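### 4.2 Sorting the push-button switches

Read this section before you open a new carton. It applies to all switches supplied for the Windthorpe panel, including returns from Flillcombe.

**Before you start**

1. Clear the tabletop and wipe it with a dry cloth. Grit gets into the switch bodies and makes the buttons stick.
2. Set out two plastic trays, yellow on the left and red on the right, with enough space between them for the loose switches.
3. Check that both trays are empty. Look in the corners for stray screws and locking rings.

> **Caution:** Do not sort switches that are still wired to a panel. Isolate the panel and remove them first, as described in section 3.

**Sorting**

4. Tip a small batch of switches on to the table between the trays. Do not pour out the whole carton - the threads chip if the bodies knock together.
5. Pick up one switch by its body. Do not lift it by the button.
6. Press the button fully three times. It should move freely and feel the same each time.
7. Look at the terminals. Bent terminals may be straightened once. Cracked housings are always rejected.
8. Put switches that pass in the yellow tray and switches that fail in the red tray.
9. If you are unsure about a switch, leave it on the table until the end of the batch and then test it again.

> **Note:** Latching switches stay down after the first press. Press again to release before you judge the movement.

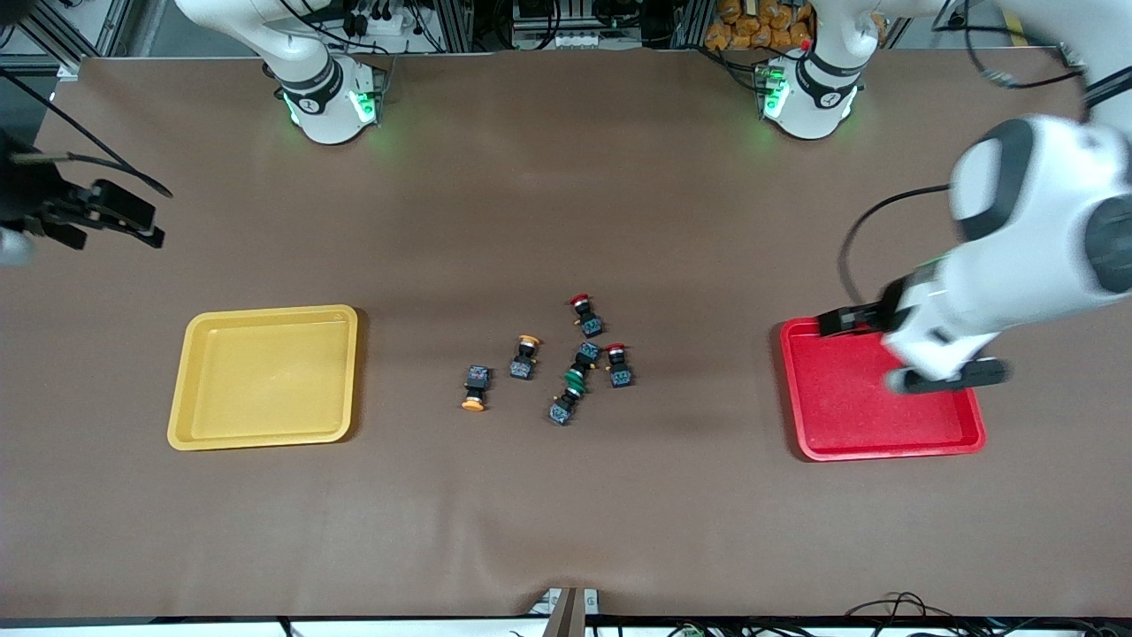

10. When the table is clear, empty the yellow tray into the stock drawer. Lay the switches on their sides, no more than two layers deep.
11. Bag the contents of the red tray and write the batch number on the label. Rejects from Ater and Chiang stock go in separate bags.

A full carton takes about 4 hours with breaks. If you have to stop part way through, put a lid on each tray and leave a note of the last batch finished.

Questions about reject bags go to Laine Butkienė in stores. For replacement trays, ask Lionel Oakley.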